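4.2 Gripper and camera comparison

The second set of trials compared three hand-held configurations under the same task list. The first used the Silar shell with its stock rim and the Hukier wide-angle camera mounted on the body. The second kept the Silar shell and replaced the stock jaw linkage with the Skestix linkage, which has a shorter stroke and a stiffer return spring. The third paired the Skestix linkage with a narrower lens on the same Hukier sensor. All three configurations were logged through the Sethi controller, and its firmware was left unchanged between runs.

We recorded 400 trials. Of these, 375 were kept for analysis. The rest were dropped when the trigger signal and the video could not be aligned, or when the operator released the trigger before the jaws had closed. No trial was dropped on the basis of its grasp result. The retained set includes 101 trials with fabric items, which we report separately because the failure modes differ from those of rigid objects.

Objects were divided by how they load the jaws. Rigid upright objects, such as cases and bottles, were approached along the long axis. Flat and soft objects were approached from the side with the jaws partly open. Operators were told to move at a natural pace and to stop when they judged the grasp to be stable. We did not correct their hand position during a run, and the order of objects was shuffled for each operator.

Grasp state was labeled by hand from the video. A grasp was counted as held if the object stayed between the jaws until the operator gave the release signal. Slip was labeled whenever the object moved along the jaw surface, including in trials where the grasp was later held. Both labels were checked against the trigger trace, and trials where the two disagreed were labeled a second time.

On rigid objects the stock linkage and the Skestix linkage gave similar hold rates. The main difference was in closing time, where the shorter stroke helped. With tapered objects the Skestix linkage slipped more often near the narrow end, and operators made up for this by gripping lower. On fabric the order was reversed. The stiffer spring kept thin material from sliding out during a lift, while the stock linkage needed a second squeeze of the trigger in many trials.

The narrower lens gave more pixels on the object but lost the fiducial markers more often during wrist rotation. A lost marker leaves a gap in the estimated finger pose, and the Sethi controller fills that gap by holding the last value. For slow approaches the effect was small. For fast side approaches the held value lagged the true jaw opening, and the resulting pose error was larger than any difference between the two linkages. We therefore used the wide-angle lens for all later experiments, at the cost of strong distortion near the edges of the image.

Figure 4 gives one view from each object class. Pixels belonging to faces were blurred before labeling, and the blur was found to have no effect on marker detection.
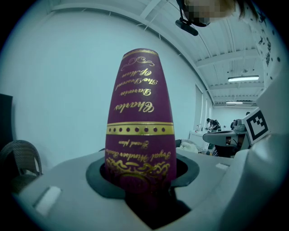
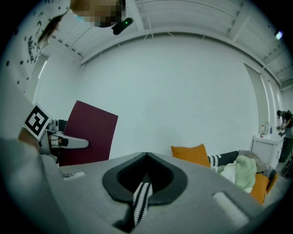

Figure 4. Views from a camera on a hand-held gripper, with a fiducial marker visible in each. First: rigid class, a tapered cylindrical case standing in the gripper opening. Second: fabric class, a narrow patterned strip held between the jaws.

One operator objected to the way slip was scored, saying that a small slide along the jaw is often deliberate, used to settle a soft item deeper before lifting, and that the labels punish it in the same way as a near drop. The same operator asked for a lighter trigger on the Skestix linkage and said that hand fatigue set in earlier with the stiffer spring, mostly on the fabric items. The present labels do not separate deliberate from accidental slip. Slip counts for fabric should be read with that limit in mind, and hold rates are used as the main measure in Section 4.3.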